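Moving out of the Lunis flat, part two

The deposit came back in April, minus 40 for a key I still think I returned. That closes the account on the old place, so I can finish writing up what the move cost and what I would do the same way again.

The total was 3,970. That covers the van, the overlap in rent, the boxes, the cleaning products, and the new mattress, which I count as part of the move because the old one did not survive the stairs. It does not cover takeout. I stopped keeping those receipts after the first night.

I got quotes from two companies. Rever wanted a video call so they could see every room, and the quote came by email an hour later. Bognár asked me over the phone how many rooms I had and whether there was a piano. Their price was lower and they could take the date I wanted, so I went with Bognár. They showed up at 7 in the morning, half an hour early, and I was still in the shower. They were done loading before lunch. One lamp got bent. They took the cost of it off the bill without an argument.

The boxes were the part I got wrong. I bought 60 of them new, all the same size, and that size was too big. A big box full of books can't be lifted by one person. A big box full of pillows is fine, but I don't own that many pillows. Next time I would buy mostly small ones and get the large ones secondhand. There is always somebody in the building who has just moved in and wants them gone.

I also labeled the tops. Once boxes are stacked you can't read the tops. Label two sides, and write the room it's going to, since the new place won't have the same rooms as the old one. I had four boxes marked "hall closet" and the new apartment has no hall closet. They sat by the front door for weeks.

Bathroom things should go last and come out first. I kept mine separate from everything else and was glad of it. 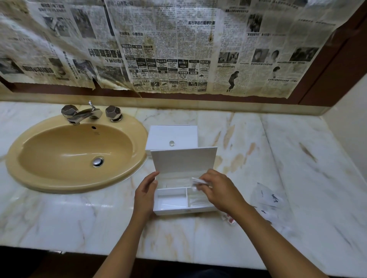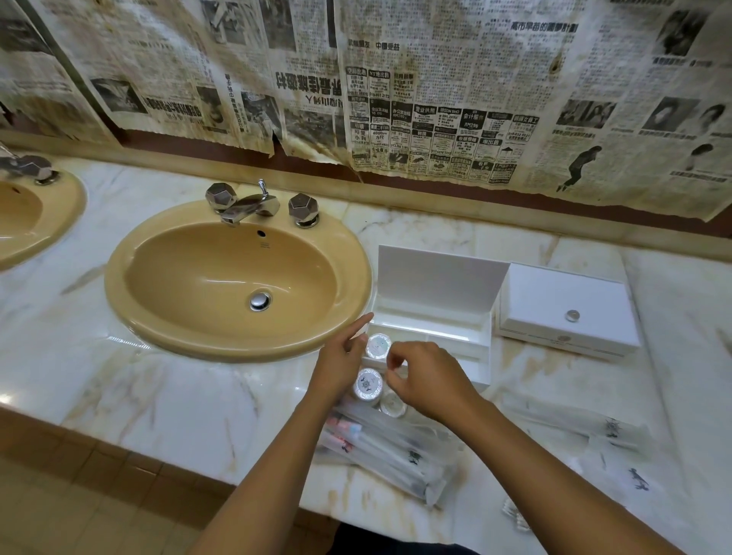
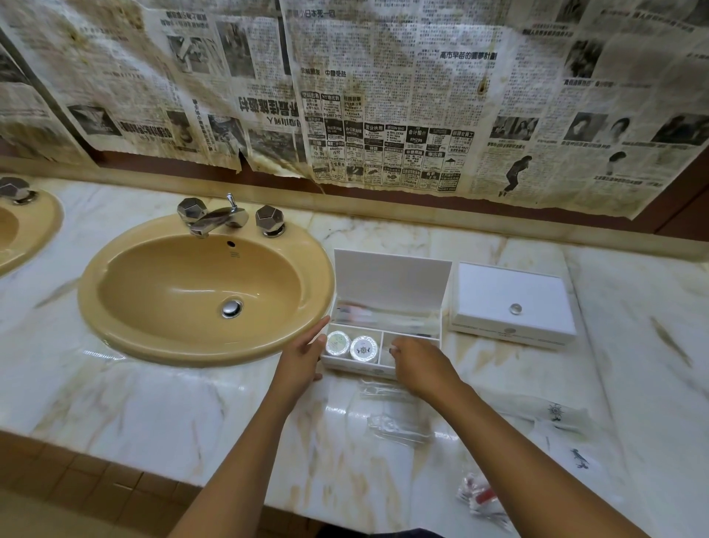 Small things by the sink, and old newsprint.

The kitchen took the longest to pack and the longest to unpack. I wrapped plates in dish towels and sweaters, and that worked well enough that I only bought one roll of packing paper. Glasses went into the boxes they came in, for the few I still had. Spices I threw out, except the ones I had opened that winter. I had three jars of cumin.

Changing the address took more time than I planned for. The bank was quick. The dentist needed a form. The electric company for the new place had me listed as living in Flundness, where I have never lived, and it took 4 calls to get that fixed. I would start on the utilities a month ahead and write down the name of whoever picks up, plus the time of the call. On the last call that was the only thing that got me past the first person.

Mail forwarding worked for letters and not for packages. I lost one parcel, a set of drawer handles, and the seller sent another.

The new place is quieter at night and louder in the morning. There is a school across the road, and a bakery van that idles under the bedroom window before 6. I have moved the bed to the other wall. The water pressure is better than it was at Lunis and the oven is worse, with a door that has to be pushed shut twice.

I still have five boxes that I haven't opened. Two are cables. I think one is the tax papers, so that one has to be dealt with soon. I'll put the full list of costs in a separate post when I find the receipt for the van.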